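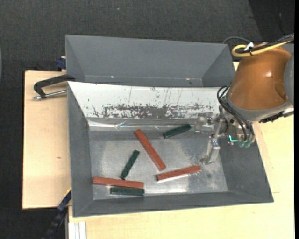 Progress on the Brendville depot since my last report has been good in some spots and slow in others, and I'll take the good first. The paint colors are settled! I know you've been hearing about the paint since spring, and I promise I'm nearly done talking about it. We scraped down to the first coat in enough places to be sure that the depot opened in two colors and stayed that way for a long time before somebody went over the lot in cream. The clapboards were a flat, matte brick red, very much the shade of the longer bars in that gray metal bin, and the doors and window trim were a dark green like the shorter ones. Side by side they look a lot better than they sound. The folks at Staniforth who read my first application may remember that I was pushing for the cream, so consider this me eating my words.

The waiting room

The floor is up, the bad joists are out, and the new ones are in. I had budgeted for replacing a third of them and we ended up replacing 15, mostly along the north wall where the gutter had been dumping water under the sill for who knows how many years. The gutter itself is fixed for now with a temporary downspout that empties well away from the building. It is ugly and it stays until the painting is finished.

The original floorboards are stacked in the freight room with slats between them so the air can get around. Most are fine. Dionysis Gkikas has been going through them one at a time, pulling nails and marking each board on the underside with chalk for where it came from, and he thinks we'll get back almost 81 percent of the floor using its own wood. He won't let me round that up or down. The rest will come from a barn near Natville where the owner is selling off old pine at a price I was very happy with (receipt is in the packet).

The benches are still at Florkeneck getting their joints reglued. I drove over to see them on Friday and they look terrific, though one armrest is a replacement that doesn't match yet. They say it will darken. I'd like to see it darken before I pay the balance.

The ticket window

This is the slow part. When we took the later paneling off we found the old ticket window behind it, complete with its sliding sash and the little worn dip in the counter where people pushed their money across. I was so excited I called three people before lunch. The trouble is that the plans you approved have a wall heater going in exactly that spot. I've moved the heater to the east side on paper, which means a longer run of wire and a new permit drawing, and the county has had the drawing for 12 days without a peep. I call every other morning. They are very polite about it.

If the permit comes back clean, the change adds two weeks and uses up most of the contingency line. I haven't asked for more money and I'm not asking now, but I wanted you to hear it from me before you saw it in the numbers.

Money

Spending on lumber came in under, thanks to the barn. Spending on dumpsters came in over, and that one is my fault: I ordered the small size twice when the large one once would have been cheaper. Electrical is right on the estimate until the heater business gets billed. Paint hasn't been bought yet beyond the sample cans. I held off when the supplier told me the green was going on sale next month, and I've got the quote in writing.

One question for you on this. The grant letter says hardware has to be bought new. We have a chance at a set of period hinges and a lockset out of a demolished depot up the line, used obviously, for less than reproductions would run. Could I get a yes or no on that in an email? I don't want to buy them and then have to eat the cost.

Visitors

We've had the doors open on Saturday mornings so people can poke their heads in, and they do. A woman brought a snapshot of her grandfather on the platform with a mailbag over his shoulder, and she let me scan it. You can make out the old signboard behind him, with the letters spaced much wider than the ones on our sketch, so I've redrawn the sign to match. I've also had two offers of stove parts and one offer of a stove, and I'm taking the stove.

What's next

Exterior scraping wraps up on the track side first, and then primer as soon as we get a dry stretch. I'm not going to paint in damp weather just to hit a date, so the red goes on when the siding is ready for it. The trim will be done off the building, on sawhorses in the freight room, where the weather doesn't matter. The waiting room floor goes back down after the wiring inspection. I'd like the benches home by November, and the ticket window working by then too, even if the only thing we sell through it is coffee.

Call me at the depot any afternoon after three. I'm usually in the crawl space, so let it ring a while.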